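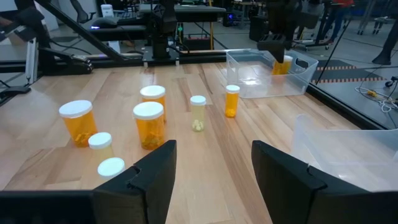 약병은 몇 개까지 한 통에 넣어도 되나요?

바닥에 한 층으로 세워서 들어가는 만큼입니다. 눕히거나 두 층으로 쌓지 마세요. 뚜껑이 통 윗선보다 올라오면 그 병은 다른 통으로.

3장. 약병 분류와 통 배치

Kinby 투명 정리통 기준. 다른 통을 쓰셔도 순서는 같습니다. 선반 조립은 2장(Holst 선반), 라벨 인쇄는 5장 참고.
개정 2024/03/27

3.1 시작 전에

준비물
- 투명 정리통 두 개 이상
- 라벨지, 유성펜 (수성펜 안 됨, 손에 묻음)
- 마른 천
- 폐의약품용 봉투
- 메모지 한 장

테이블은 한쪽을 넉넉히 비워 두세요. 병을 전부 꺼내 놓고 시작합니다. 한 병씩 서랍에서 꺼내면서 분류하면 꼭 빠뜨리는 게 생겨요. 화장대 서랍, 가방 안쪽 주머니, 냉장고 문 쪽도 한 번 보고 오시고요.

주의: 어린이나 반려동물이 있는 집은 방문부터 닫고 시작. 작업 도중에 자리 비우지 마세요. 전화 오면 뚜껑부터 다 닫고 받기.

주의: 병을 여러 개 동시에 열어 두면 안됩니다. 한 번에 하나만 열고, 닫고, 다음 것.

3.2 병 꺼내고 세우기

1. 병을 테이블 위에 세웁니다. 라벨이 있으면 앞으로 오게.

2. 뚜껑 확인. 헐거운 것은 바로 조이세요. 안전 뚜껑은 눌러서 돌리는 방식이 많은데, 딸깍 소리가 나도 덜 닫힌 경우가 있습니다. 뚜껑만 잡고 살짝 들어 보면 압니다.

3. 겉면 닦기. 마른 천으로만. 물티슈는 라벨 글씨가 번지니까 쓰지 마시고, 끈적한 자국은 라벨이 없는 쪽만 살짝.

4. 큰 병은 뒤, 작은 병은 앞. 색은 여기서는 신경 쓰지 않아도 됩니다. 주황색 병이든 투명한 병이든 일단 크기 순으로만 세우세요.

5. 빈 병은 따로. 재사용 금지. 특히 다른 약을 옮겨 담는 것, 하지 마세요. 이 항목 문의가 제일 많은데 답은 늘 같습니다.

참고: 주황색 병은 빛을 어느 정도 걸러 주지만 투명한 병은 그렇지 않습니다. 투명한 병이 많으면 통을 창가에 두지 말고 문 있는 수납장 안으로.

3.3 나누기

분류 기준은 하나만 고르세요. 섞으면 나중에 못 찾습니다.

가) 매일 먹는 것 / 가끔 먹는 것
나) 사람별
다) 기한별

처음이면 가) 추천. 식구가 여럿이고 처방약이 많은 집은 나)가 낫습니다. 다)는 상비약만 있는 집에 맞아요.

6. 매일 먹는 병부터 집어서 첫 번째 통에. 통은 손이 먼저 가는 쪽, 손잡이 구멍이 잡기 편한 방향으로 놓습니다.

7. 가끔 먹는 병은 두 번째 통. 키 큰 병을 안쪽 벽에 붙이고 작은 병을 그 앞에.

8. 애매한 병은 테이블에 그대로 둡니다. 억지로 넣지 말 것. 메모지에 이름만 적어 두고 약국에 물어보세요. 라벨이 벗겨져서 뭔지 모르는 약도 마찬가지. 색이나 모양만 보고 짐작해서 넣으면 않됩니다.

9. 기한 지난 것은 폐의약품 봉투로. 변기나 싱크대에 버리지 마세요. 수거하는 곳은 동네마다 달라서 가까운 약국이나 주민센터에 먼저 확인.

10. 다 넣은 통을 양손으로 살짝 들어 봅니다. 병이 쓰러지면 간격이 너무 넓은 것. Hedik 칸막이(품번 659)를 한 장 끼우거나, 없으면 두꺼운 종이를 접어서 끼워도 됩니다.
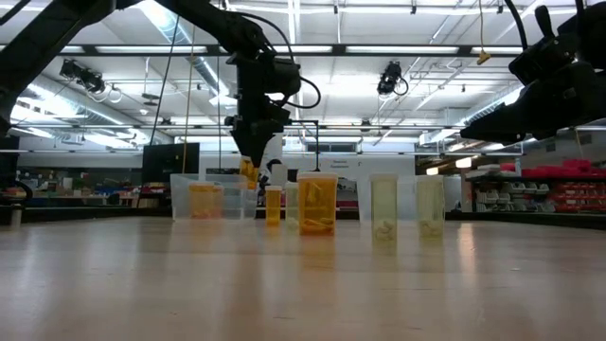

3.4 라벨 붙이기

11. 라벨은 통의 짧은 면, 손잡이 구멍 아래에. 구멍을 덮지 마세요. 들 때마다 떨어집니다.

12. 적을 것은 두 줄이면 충분. 윗줄에 분류 이름, 아랫줄에 다음 점검할 달. 3월에 정리했으면 다음은 5월로 적습니다. 약 이름까지 다 쓰려고 하지 마시고요, 병에 이미 있으니까.

13. Claleo 라벨지는 붙이고 하루쯤은 다시 뗄 수 있는데 그 뒤로는 자국이 남을 수 있습니다. 위치 확인하고 누르세요. 모서리는 손톱으로 한 번 더.

병 자체에는 덧붙이지 않습니다. 약국 라벨 위에 다른 라벨을 붙이면 복용법이 가려져요. 꼭 표시가 필요하면 뚜껑 윗면에 작은 점 스티커 정도만.

3.5 넣어 둘 자리

14. Holst 선반에 올릴 때는 칸 높이를 22cm 이상으로. 낮으면 통을 기울여서 빼게 되고, 기울이면 병이 넘어집니다.

15. 가스레인지 옆, 욕실, 보일러실은 피하세요. 습하고 더운 곳은 다 안 됨. 차 안도요.

16. 매일 쓰는 통은 어른 눈높이. 가끔 쓰는 통은 그 위 칸. 어린이가 있는 집은 두 통 모두 잠기는 문 안쪽에.

17. 냉장 보관 약은 이 통에 넣지 않습니다. 냉장고용으로 작은 통을 따로 두고, 통 바깥에 "냉장 약 있음"이라고 적어 두면 잊지 않아요.

주의: 통에는 뚜껑이 없습니다. 통만으로는 어린이 보호가 되지 않음. 잠금장치를 대신할 수 없습니다.

3.6 점검

매주
- 매일 먹는 병에 남은 양 보기. 7일분 아래로 내려가면 처방 예약.
- 뚜껑 다시 한번.

두 달마다
- 통 전부 비우고 기한 확인
- 통 안쪽 닦기. 미지근한 물에 중성세제 조금, 완전히 말린 다음 병을 넣습니다. 식기세척기 사용 금지 (뒤틀림)
- 라벨에 다음 달 고쳐 쓰기

여행 갈 때는 통째로 가져가지 말고 필요한 병만. 병에서 알약만 덜어 지퍼백에 담는 분들 계신데, 라벨이 없으면 몇일만 지나도 뭐가 뭔지 모릅니다. 라벨 있는 병 그대로 가져가세요.

3.7 잘 안될 때

병이 자꾸 쓰러져요
10번 칸막이. 그래도 쓰러지면 가장 좁은 병을 구석으로 옮기고 넓은 병으로 막아 주세요.

통이 선반에서 미끄러져요
선반 면에 기름기가 있는지 먼저 보고, 닦은 뒤에도 그러면 통 밑에 미끄럼 방지 패드. 네 귀퉁이에 하나씩.

통에 흠집이 났어요
거친 수세미 자국은 없어지지 않습니다. 금이 간 통은 쓰지 마세요. 구입 후 14일 안이면 교환 가능, 영수증 필요.

알약을 쏟았어요
어느 병에서 나온 건지 확실하지 않으면 도로 넣지 마세요. 바닥에 떨어진 것도 버리는 쪽. 봉투에 모아서 9번대로 처리하고, 가구 밑까지 손전등으로 확인. 부족해진 약은 약국에 문의.

칸막이가 안 맞아요
방향을 돌려 보세요. 홈 있는 쪽이 아래입니다. 돌려도 남으면 가위로 자르지 말고 4장 부품표에서 통 크기에 맞는 것으로.

다음: 4장. 부품표와 추가 칸막이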